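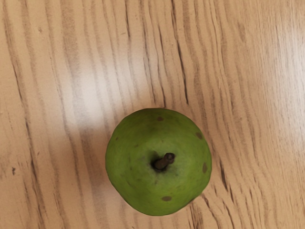

Pear from straight overhead, sim render.

May, equipment notes for the fruit cell

Went through the budget sheet again with Yeison Alvarado this morning, before the Ollberg quote lapses. We have three lines still open: the arm, the gripper, and the overhead camera. The compute box is settled and I'm leaving it out from here on.

Camera first. Vasseur has two models that would fit the mount. The cheaper one is probably enough for finding the fruit. My worry is the brown marks on the skin. They have soft edges and they're not much darker than the green, and the glare on the tabletop wood is nearly white in places. I want to see the same thing from a loaner before we commit. Yeison asked Vasseur for one and they said 6 days. Ask again if nothing shows up.

Mounting plate for the camera is 109 from Revlow, plus shipping. Ordered nothing yet.

Table: we keep the one we have at Nondonside. Legs need to be bolted down before any arm goes on or near it. Facilities wants a drawing. I owe them that.

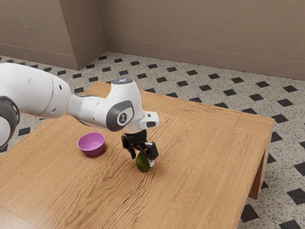
The gripper line is where most of the argument was. Ollberg bundles its own two-finger unit with the arm, and Revlow sells one separately with swappable fingertips. Yeison wants the bundle for the single service contract. I would pay the extra 200 for Revlow, mainly for the fingertips, as we will wear through them. Clearance matters too. With the fingers pointing down over the fruit and partly around it, the blocky side takes up a lot of room, and I would not want the bowl much closer than it is now. If we go to a crate of pears later, that side will hit the neighbors. Need the outside width of both grippers, open and closed, from the drawings and not the brochure.

Things to put in the request:
- spare fingertips, 3 sets
- longer arm cable (the standard one won't reach the cabinet)
- flange adapter, if Revlow wins
- training day, only if Ollberg drops the price

Left the arm line as quoted. Yeison is calling Ollberg at 2:30 to ask if they will sell it without the gripper and what that takes off the total. Sheet is saved in the shared folder, gripper cell still marked yellow.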